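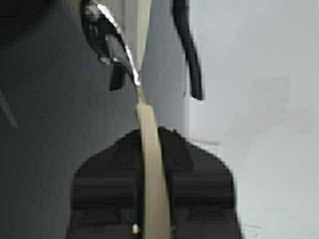 Lists > evavby-talk > Archive > Open day at Hanel

From: Viktória Antal
Date: 1 Mar 2018
Subject: Re: Open day at Hanel, worth the drive?

Norbert Szilágyi wrote:
> Did anyone get to the Hanel open day? I had to miss it and I'm
> wondering if I should sign up for the one in May. Mostly I want to
> know if the strap handling demo is any good or if it's all slides.

Hi Norbert,

I went, with Tamás, and I'd say go! There were slides, but only for the first 16 minutes, and then they let us loose on the floor. It was packed (over 100 people signed in, and the coffee ran out early, so bring your own).

The strap demo was my favorite. They had the wrist camera feed up on a big screen, so you could follow the job from the arm's side: a beige strap hanging down, a shiny dark clasp at the top of it, and a big black padded thing behind. I like that they showed us the raw view, blur and all. Black on black is hard enough for me to make out, and I've got two good eyes.

I asked the guy at the desk how they cope with straps that swing, and he said they just wait. The arm stops, looks again, and then goes in slow. They've logged 482 tries on that setup so far and he was pretty open about the bad ones, which mostly come down to the strap twisting as it gets pulled. Tamás wanted to know about softer grips and got a long answer I only half followed, so ask him.

The Pana stand I'd skip, it was the same pick and place loop as last year. The Mulligan talk was good but ran long and we missed the end of it.

Parking is behind building 31. Don't trust the map they mail you, it sends you to the loading gate.

If you do go in May, I've got one free seat in the car. Zsolt has already asked for the other one.

Viktória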